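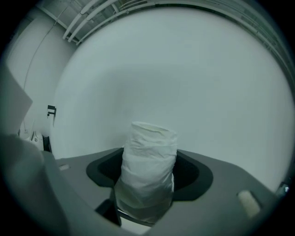
**Notes, gripper comparison talk. 20 min + questions. Sylvain keeps time, DON'T go over like last time**

Slide 1 - title

- Hi, thanks, quick who-am-I. Skip the company history.
- Team: Tharushi (controllers), Apolline (fingers and pads), Timothée (all the data cleanup, say thank you properly).
- One sentence version: same arm, same cloth jobs, two grippers, which one would you buy again.

Slide 2 - why cloth

- Rigid parts = boring now, everyone in the room has done pegs and boxes.
- Cloth changes shape when you touch it. Changes again when you let go.
- Putting cloth into an opening is the nasty one. Rim catches it, bundle folds over, you push and it buckles.
- Ask room: who has tried fabric? Wait for hands. Really wait.

Slide 3 - the two grippers

- Stinen: soft rounded fingers, wide opening, slow close. Forgiving.
- Pleltero: thin hard fingers, quick, very repeatable. Not forgiving at all.
- Both on the same wrist plate. Swap takes Tharushi a few minutes, takes me much longer (pause, they'll laugh or they won't)
- Same wrist camera for both, fisheye lens. Come back to this on slide 7.

Slide 4 - how we ran it

- 448 trials total, split evenly. Three jobs: pick up off flat surface, insert into recess, pull back out.
- Trial = one attempt. No second grabs. Colette from Delaunay pushed us on this in January and she was right, our early numbers were counting retries as wins. Embarassing.
- Order shuffled so the operator doesn't get better at one gripper and then switch.
- Success = cloth released where we wanted it and fingers clear. Cloth comes back out with the fingers = fail. Even a bit of it.

Slide 5 - results, the table

- Let them read. Count to five. Do NOT read the table out.
- Picking flat: Pleltero wins. Thin fingers get under an edge, soft ones just bulldoze it.
- Inserting: Stinen wins, and by more than I expected.
- Pulling out: close. I wouldn't bet money on the difference.
- 115 fails overall. More than half were on release, so the grasp was fine, then letting go wrecked it.

Slide 6 - release

- This is the slide I care about. If short on time cut slide 8, keep this.
- Hard fingers pinch a fold. Open, fold springs, friction drags the top layer along.
- Soft fingers spread the load, cloth mostly stays where it is. Mostly.
- What helped on both: open a little, stop, back off sideways, then open the rest. Tharushi's idea. Costs you time on every cycle.
- Play clip 2. No sound on it, talk over it. If the clip hangs just move on.
- Apolline tried rougher pads on the Pleltero. Better picking, worse release. Took them off again.
- Tall loose bundles are the worst case. Grab too high and the roll bends, grab too low and your fingertips are in the recess with it and there's no room to open.
- Best grab height we found: just above the rim, then one push from the top with fingers closed.

Slide 7 - cameras

- Wrist cam with fisheye vs the fixed overhead one.
- Wrist: you see fingertips and target together the whole way down. Corners dark, edges bend, so don't measure anything out there.
- A finger close to the lens goes blurry and eats one side of the view. Learned policy didn't seem to mind. Hand tuned one hated it.
- White cloth, pale walls: contrast is poor up high, much better once the cloth is over a dark opening. We got lucky with black there. With a white recess I think the overhead camera does badly, haven't tested, say so.
- Overhead: fine for the flat pick. For insertion the arm blocks it right when you need it.
- So: wrist for insertion, both for picking if you can afford the sync headache.

Slide 8 - controllers (CUT IF LATE)

- Position control vs Sistness force mode.
- Force mode is nicer at the rim, stops before the bundle buckles. Sometimes.
- Threshold took forever to set. Too low, it quits on a wrinkle. Too high = position control with extra steps.
- Changing gripper means setting it again. Plan for that.
- Bug to own up to: force log dropped samples on one batch, error 1718 on the controller. We reran the batch. Timothée caught it, not me.

Slide 9 - what I'd buy

- Mostly insertion: Stinen, wrist camera, force mode if you have somebody patient.
- Mostly picking off a table: Pleltero, no contest.
- Doing both on one line? Then it hurts. We went Stinen and live with slower picks.
- Caveat, say it out loud: one arm, one lab, one operator for most of it. Damp or heavy fabric not tested. Thin slippery stuff not tested either.

Slide 10 - questions

Likely ones:

- *Why not suction?* Goes straight through our cloth. Tried it one afternoon, gave up.
- *Cost?* Don't quote prices, send them to the vendors.
- *Can we have the data?* Yes, once Timothée finishes the labels. Take emails, don't promise a month.
- *Finger wear?* Stinen pads go shiny and grip drops. Apolline has the swap schedule, hand it over to her, she's in teh second row.
- *Three fingers?* Want to. No budget yet.

Before I go on: check adapter, water, clip 2 loaded, phone OFF. Loaner Stinen fingers are in my backpack, pass them round after slide 3 and get them back before lunch.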